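How to Oil a Butcher-Block Table (and Keep It Looking Nice)

Posted April 24, 2020 by Hemi Faulkner

If you've been eating three meals a day at the same table lately, you've probably gotten to know it better than you ever wanted to. I certainly have. Ours went dull and thirsty over the winter, with a pale ring where somebody (me) set down a teapot, and last weekend I finally gave it the attention it had been asking for. A few of you wrote in wanting the steps, so I've put them all down, and I've tried not to skip the boring parts.

This is for bare or oiled wood. If your table has a shiny coat of varnish or polyurethane, oil will just sit on top and stay sticky, and you'll be cross with me. To check, put a few drops of water somewhere out of the way and go make a cup of coffee. If the water has darkened the wood when you come back, you're good to go.

What you'll need

Food-grade mineral oil
A block of beeswax, if you want a finishing coat
Sandpaper, 120 and 220 grit
A sanding block, or a scrap of wood to wrap the paper around
Old cotton T-shirts, cut up
Dish soap and white vinegar

Step 1. Clear it and clean it

Take everything off, even the fruit bowl. Wash the top with warm water and a little dish soap, wringing the cloth out well so you never leave a puddle, then go over it again with one part vinegar to four parts water. Scrape off anything crusty with an old plastic card. Then let it dry overnight, and I do mean overnight. The first time I tried this, back in our old place in Jestunstead, I got impatient after lunch and ended up with cloudy patches that took me until August to get around to fixing.

Step 2. Sand with the grain

Start with 120 grit on stains and rough spots only, then do the whole top with 220. Long, easy strokes, always along the grain, and please don't bear down in one spot or you'll make a little dip that catches the light forever after. The teapot ring took me 39 minutes, most of which I spent listening to a radio play. Wipe off the dust with a barely damp cloth and let it dry again.

Step 3. Put on the oil

Stand the bottle in a bowl of hot tap water for a bit so the oil runs thinner. Pour a puddle the size of a pancake in the middle and push it outward with a rag, adding more as you go. Don't forget the edges and the end grain, which will drink far more than you expect! Leave it for 90 minutes, then wipe off whatever is still sitting on the surface.

Let it rest overnight and do it again. A very dry table may want a third coat, and there's no harm in giving it one.

Step 4. Wax, if you like

Melt one part beeswax into four parts mineral oil in a jar set in a pan of barely simmering water. Let it cool to a soft paste, rub on a thin layer, wait 20 minutes, and buff until your arm complains. I skipped this for years and I'm sorry I did, because spills bead up so much better with it.

Looking after it

Wipe up water when you see it, use a trivet, and oil again whenever the wood starts to look chalky. For us that's once a month in winter and less often when the weather turns. If you get a fresh scratch, a quick rub with 220 and a dab of oil will usually take care of it. Write and tell me how yours comes out, and if you have a better trick for ink stains than mine (lemon and salt, with mixed results), I would dearly love to hear it.
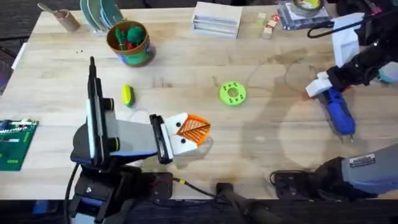

Oh, and one more thing about the rags. Mineral oil is pretty tame, but if you use linseed or tung oil instead, spread the rags flat outdoors until they're completely stiff before you throw them out. Balled up in a trash can they can heat up by themselves and catch fire.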